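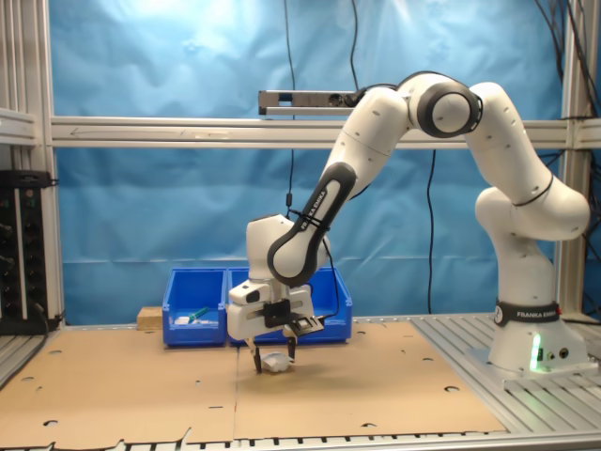
Workshop notebook, bench 2
31 January 2009

In on a Saturday to get the table top sorted while it was quiet. Malcolm Nuttall had the key and stayed until lunch. Ha-rang Yang came by later for the bins.

Covering

The aluminium top is a good surface for bolting things to and a bad one for putting small things on. Anything narrow finds its way into the slots and then you are fishing for it with a bent wire. We said before Christmas we would cover it properly and have been getting by with newspaper since.

Malcolm wanted to order a rubber mat from Pirnex. I looked at the price again and would sooner try cardboard first. We have plenty of it, it comes off flat, and when it gets dirty it goes in the recycling and another piece goes down. He is not convinced but helped anyway.

Used box card, opened out flat. The punched holes are a nuisance. A packet won't go through one but a small screw will, and a corner can catch on the rim when you slide something across. I thought about taping over them all and decided against it for now. Tape leaves a raised edge, and the shiny surface shows up under the lights far more than a hole does. If they cause trouble I will patch from the underside with offcuts, glued.

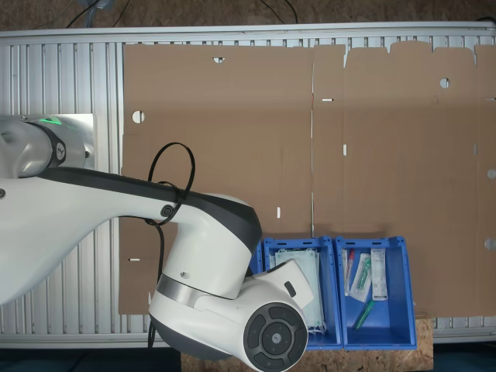 The creases are the other thing. Box card wants to fold where it was told to fold, and a long crease will lift a little if the sheet has been stored standing up. Remedy from last time: bend it back the wrong way along the full length, then leave it under something heavy overnight. The old Mofokeng catalogues are the right weight and otherwise no use to anyone. Flaps can stay on as long as they lie down. I did one with the flaps trimmed off last year and it looked neater but slid about more.

Fixing down: double-sided tape at the corners only. Do not run it along the whole edge. I did that in the old room and it took most of an afternoon with a scraper to get the residue off.

The front edge is going to fray wherever people lean on it. Malcolm suggested a strip of parcel tape folded over the lip. Fine, but brown paper tape, not the clear plastic sort, which peels up in a week and collects fluff.

Bins

Ha-rang wants the blue bins used for everything small and the old margarine tubs thrown out. Agreed. The sloped fronts mean you can see in and get a hand in without lifting the bin, and they sit side by side without wasting space. Her rule is one sort of thing to a bin. My experience is that this lasts until somebody needs to put a pen down.

We tried them in two positions, up on the table top and then standing on the board. On the table they are nearer to hand but use up covered space you would otherwise work on. On the board the whole sheet is free, at the cost of a longer reach. Ha-rang prefers the board. I have no strong view and will go along with whichever one people stop moving.

Labels: she has a roll of 277 left over from the Tristen job, white, 14 mm high. They stick well to the blue plastic if it is wiped with spirit first. Labels to go on the front lip and not inside, where they get scratched off. She will write them herself as my capitals are apparently hard to read.
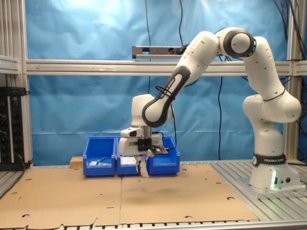
Stock and odds and ends

Small items currently in four different places – the drawer, the window sill, the Skumalton box and the shelf over the sink. All to be brought together before the end of next week. Shelf number for the spares is 11, and it has been written in the front of this book.

Wooden blocks: keep a few out, they are handy for propping things. The rest back in the bag.

Sealed packets: leave them sealed until wanted. The last lot were opened early and went back in the cupboard with half the contents missing.

Card stock ticket is 3,215, in case anyone has to ask stores for more. Ask for used, flat, and not waxed. The waxed sort is no good with the tape.

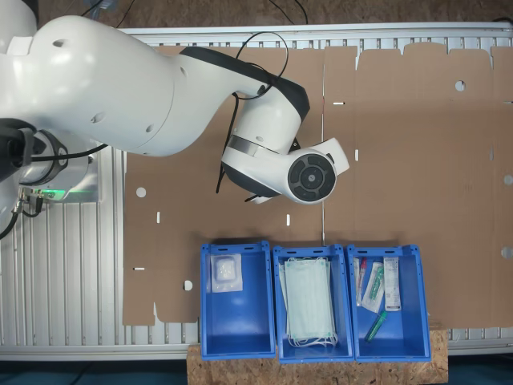
To do

Order brown paper tape – me.
Labels – Ha-rang.
Find out if the board can be screwed down or only clamped – Malcolm, who thinks it shifts when you knock it.
Sweep the brown floor, and get the cables off it or at least along one side.
Change the card in March, or sooner if the front edge gets much worse.
Margarine tubs to the bin outside, after checking there is nothing in them. Malcolm says the one with the red lid has his spare fuses.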